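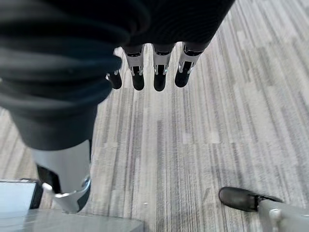
Push the sleeve back up and tape it, is what So told me in my last thread, and then redo the finger zero with the arm hanging straight down. Well, I did both, and my left hand is still acting up, so I'm back with a longer version of the story.

It's the humanoid I've been teaching to open and close the washer. The arms have the black ribbed sleeves on them and the cables come out and loop at the wrist. Right hand, great. Left hand gets to the edge of the washer door fine, but every so often it lets go early or drifts low on the rim. When I park the arm and look at the wrist camera, the fingers hang the way I think they should, nothing crooked that I can see, and the sleeve ends above the knuckles like it's supposed to.

Things I've tried: re-zeroed the fingers (2 times), swapped the fingertip pads, power cycled everything, moved the robot closer to the machine, moved it back again. I also went over all the little screws on the finger joints with a driver and none of them wanted to turn. It started sometime in April as a once-in-a-while thing, and now it's often enough to bug me.

Is this a finger problem or a wrist problem? I'd love to not take the hand off if I don't have to!

Posted by murnora_13 on Botside, Sep 27, 2025

Trimis

I had the same thing and it was the cable. The loop at the wrist looks like plenty of slack when the arm is down at the side, but then you reach out and roll the hand to get behind a door and the loop winds up and pulls on the connector. Mine would drop one finger for a split second and that was enough to lose the door.

What I'd do, in this order:

Power off and let the arm hang.
Slide the sleeve up past the wrist so you can see where the cable goes in.
Roll the wrist by hand, slowly, all the way one way and then the other. Watch the connector, not the loop.
If the plug moves at all, your strap is too tight or in the wrong spot. Undo it and move it 3 inches up the forearm.
Roll it again. Loop should open and close and the plug should sit still.
Sleeve back down, but leave the end short of the finger joints. The ribbed stuff creeps.

Then do the finger zero again, and do it last. If you zero it with the cable pulling, you're kind of baking the pull in (ask me how I know). And try the wrist roll again in the exact pose you use at the washer, with the door open, because that's where mine showed up.

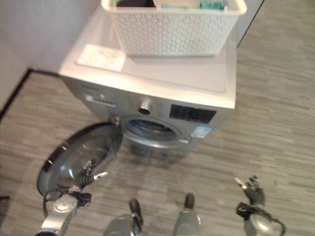
Left hand at the open washer door, cable looped by the wrist.

Check the bend right next to the wrist too. If the jacket feels soft or flat there when you pinch it, just replace the cable. I change mine every 2000 door pulls now, which is probably overkill, but a cable is a lot cheaper than a hand.

botside_lurker

just get a new hand, they all wear out

So

Agree with Trimis on the cable, and sorry, I should have brought it up last time instead of going straight to the sleeve. One thing to add: swap the left and right cables before you buy anything. If the trouble moves over to the right hand, you've got your answer and you never had to open a finger. If it stays on the left, pull the error log and look at whether it's the same finger each time. Same finger means the joint. Different ones means it's upstream, so wrist board or connector.

Also put your old fingertip pads back on if you kept them. New ones are slick for a while and can slide on a smooth rim, so right now you might be chasing more than one thing. Post the log if you get stuck, I'll take a look.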